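Print | E-mail this page

The certificate for the Nomura gateway expired at 10 past midnight. Mio Tanabe had renewed it in July, but the responder was still signing with the old key.

"Zorberg says we're revoked," the night operator told her.

"We aren't. Load the issuer." 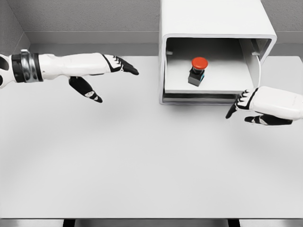 Render: Rundisside

She pasted in the chain and waited. Nearly 70 sessions hung - then one cleared, then another. Mio wrote the new date in August on her palm and went to find her shoes.

Comments (10) | Shares (274)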